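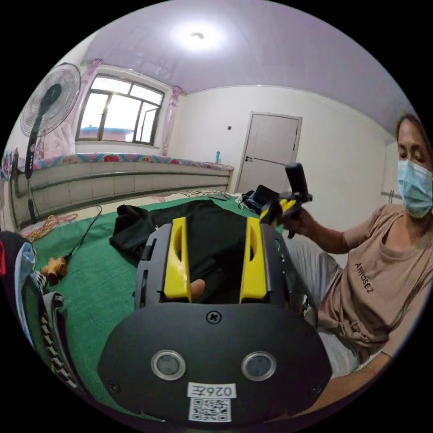
4. Setting up class points for the first time

This section covers the points screen in Dunel, the classroom app from Watico. It assumes you have already made a staff account (section 2) and loaded your class list (section 3). Allow a full free period. The welcome screen says five minutes, and that figure seems to belong to a teacher with a class of four and no one knocking at the door.

Before you start, decide whether you want points at all. The app will nag you to switch them on from the first login, and the nagging can be turned off under Settings, Reminders, Staff. Plenty of classes run well without a running total on the wall. If yours is one of them, skip to section 5 (Seating plans).

4.1 Choosing what earns a point

1. Open your class and tap Points, then Reasons.

2. You will see a ready-made list of 16 reasons. Delete most of them. "Being amazing" and "Showing sparkle" can't be explained to a child who didn't get one.

3. Keep or write up to four reasons that you could spot from across the room. "Started within a minute of being asked" works. "Tried hard" doesn't, unless you have a way of telling that the rest of us lack.

4. Set the value of each reason to one point. The app lets you go as high as 50. Leave that alone for the first half term.

5. Tap Save. The screen doesn't close or change when you save, so look for the small grey tick next to the class name.

Note: reasons are shared between all staff on the same class. If you job-share, agree the list first. The last person to press Save wins, and there is no way to get the old list back.

4.2 Taking points away

The minus button is on by default. We suggest turning it off.

1. Go to Points, Options.

2. Slide "Allow deductions" to the left. It goes grey.

3. Answer Yes to the warning that "classes using deductions see better results". The warning doesn't say whose classes, or what was measured, or against what.

If your school policy calls for deductions, leave the slider on but untick "Show deductions on class display". Otherwise the child's name turns red on the big screen and stays red until the next morning.

4.3 Linking points to rewards

1. Tap Rewards, then New.

2. Give the reward a plain name and a cost. Sensible costs for a first term are low. A pupil earning two or three points a day will never reach the 2000 suggested by the app for "Grand Prize", and by October they will have worked that out.

3. Choose who can claim it: one pupil, a table group or the whole class.

4. Set a claim day. Monday is the default and is a poor choice for most rooms, as absent pupils and bank holidays both land on it. Pick a day when you teach the class for a full afternoon.

5. Untick "Suggest items from the Bailly catalogue" unless you want adverts for pencil toppers beside your reward list. The box ticks itself again after some updates, so check it at the start of each term.

Caution: rewards that cost you money have a way of growing. Extra reading time, a choice of seat and first pick of the playtime kit cost nothing, and can be given every week without a trip to the shops. Set up at least two of these before adding anything you have to buy.

Caution: do not enter food as a reward until you have checked allergy records. Dunel has an allergy field, but the rewards page doesn't look at it. Watico lists this under "planned improvements" and has done for some time.

4.4 The class display

1. Connect the board or projector as you usually would, and open the display page in a separate window.

2. Choose Class total. The other setting, Ranked list, puts every child in order from top to bottom. It is the one shown in all the adverts. We have yet to hear a good reason for using it with under-elevens, and the same three names tend to sit at the bottom of it from September onwards.

3. Turn the sound off. The chime plays for every point and can't be made quieter, only silenced.

4. Pick a target for the class total. The slider starts at 4000. For a class of 30 with one-point reasons, 480 is a better first target and should be reached in a couple of weeks if you hand points out steadily. Raise it after the class has hit it once.

5. Close the display window at the end of the day. It carries on running on some boards and will greet whoever opens the room next.

4.5 Bringing in points from Clilia

If your school used Clilia before, you can bring old totals across under Settings, Import. Think twice. Clilia rounded its totals and merged pupils who shared a first name, and both faults come over with the file. A clean start is kinder to the pupils and quicker for you.

If you must import:

1. Export from Clilia as a plain file, one class at a time.

2. Open the file and check the names against your register before loading it.

3. Load the file, then check three pupils by hand. If one is wrong, press Undo import straight away. The Undo button disappears when you leave the page.

4.6 Checking whether it is doing anything

The Insights page shows a green arrow when points go up. Bear in mind that points go up when you press the button more often. The arrow tells you how busy your thumb has been - it can't tell you whether behaviour has changed.

A rough check that needs no app:

1. For one week before you start, note how long the class takes to settle after lunch. Use a clock, and write the time down the same day.

2. Run points for four weeks.

3. Time the same thing again for one week.

4. Compare the two sets of times. If they match, change your reasons (4.1) or stop using points with that class.

Note: the first week nearly always looks good, as new things do. Leave it out of your comparison.

4.7 Turning points off

1. Go to Points, Options, Pause. Totals are kept and the display goes blank.

2. To remove them for good, choose Clear instead. You will be asked to type the class name.

3. Tell the class before you do either, and honour any rewards already earned.

Next: 5. Seating plans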